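How I Sort Out the Toothbrush Clutter
Posted 3 March 2021 in Small Spaces

My bathroom counter in Bekville is 30 inches wide, and for years most of it was covered in toothbrushes, half-squeezed tubes and hair ties that belonged to no known person. I tried the fancy tiered organizer (too tall for the mirror door!) and a row of mugs (they tipped). What finally stuck was a plain open bin and one free afternoon, so I'll walk you through it.

What you need
One open-top plastic bin, low enough that you can reach in half asleep. An old towel. Dish soap. Somewhere to work that isn't the bathroom, and I mean it, you'll just shuffle things from one side of the sink to the other if you stay in there.

Step 1: Haul everything out
Carry the lot to a table and put it on the towel. Toss dried-up tubes and any brush with bristles going sideways. My friend Eugeniusz Adamczyk swears he found a travel brush from a trip in June, two years back. Toss that too, Eugeniusz.

Step 2: Wash the bin
Warm water, a squirt of soap, and get a cloth into the corners, where the toothpaste sludge likes to live. Rounded corners are so much easier to wipe than square ones. Let it dry upside down.

Step 3: Try the tall things first
Before you load anything, stand your tallest item right up against the side of the bin and see how far it sticks up. I like a white bin on a pale table for this, with nothing else crowding it. 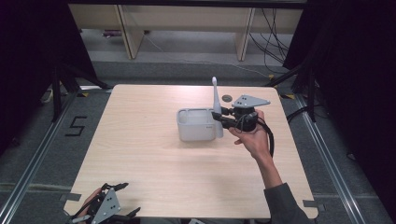 Step 4: Load it
Tubes go in flat along one side, floss and small stuff at the front. Brushes I keep in a short cup inside the bin, heads up, with a bit of air between them. If you have to push anything down to make it fit, something needs to come out.

Step 5: Put it back and leave it alone
Slide the bin against the wall, away from the faucet splash. I rinse mine whenever I change the towels and that's been plenty.

Next up is the drawer under the sink, which currently won't close.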